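These are my notes from week 7 of the Belmonte evening course on everyday fitness. I've tidied them up a little, but they're still basically what I said out loud, so forgive the rambling (and bring your own copy next time, the printer is slow!).

## Getting moving when you haven't in a while

Last week we did sleep. Tonight is about starting again after a long break, and I mean a real break – months or years, not a week at the beach. Most of you wrote on your cards that you used to walk or swim or play something, and then a job or a knee or a baby got in the way. I was the same. I stopped running when I moved here and it took me ages to get going again, mostly because I kept trying to do the run I used to do instead of the one I could manage.

So, first idea: start embarrassingly small. If you can walk for 8 minutes comfortably, your first walk is 8 minutes. Do that most days for a week and then add a little. You should be able to talk in full sentences the whole time. If you can sing, pick it up a bit. If you can only get out a word or two, slow down!

**Write this down:** the talk test works for walking, cycling, dancing in the kitchen, anything.

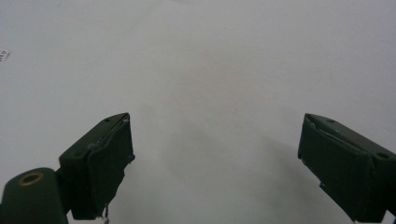

*White surface, gripper open.*

Second idea: strength counts too, and you don't need a gym. We'll practice these before the break:

- Sit-to-stands from a firm chair, arms crossed if you can
- Wall push-ups, feet a step back
- Heel raises, holding the counter
- Carrying something in each hand across the room (grocery bags are great)

Two days a week is plenty to begin with. Leave a day between them. You may be a bit sore the day after, and that's fine, but sharp pain in a joint is your cue to stop and ask. If you have a heart condition, get dizzy when you stand up, or take anything for blood pressure, please talk to your doctor before you change much. I know I say it every week.

Somebody asked me about step counts. You really don't have to chase a huge number. Wear the counter for a few normal days, see what you already do, and then try adding 2000 to that. For one person that's a loop around Bekgate park, for another it's parking farther away and taking the stairs at work. If it feels like too much, add half and stay there until it feels boring.

Third idea, and this is the one people skip: decide *when*. "I'll exercise more" never got me out the door. "After I drop the kids off, I walk to the bakery and back" did. Tie it to something you already do every day, put your shoes where you'll trip over them, and tell one other person. Missed days are going to happen – pick up at the next one and don't try to make up the lost time.

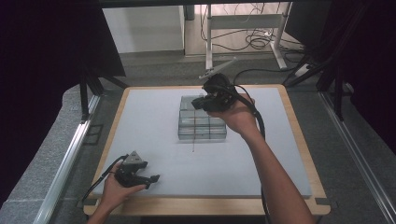

## For next week

1. Fill in the activity log on the back page. Minutes and how it felt, nothing fancy. A "fine" or an "ugh" will do.
2. Try the sit-to-stands on two different days and write down how many you did before you wanted a rest.
3. Pick your *when* and put it in one sentence. We'll read a few aloud if people are willing.
4. Bring a water bottle and shoes you can move in, as we're doing the balance stations.

If you want to walk with company, the Bekgate group meets by the main gate on Saturday mornings and goes at a very friendly pace (I'm usually at the back, chatting). Anyone who missed the warm-up routine from week 5 can pick up the sheet at the front desk.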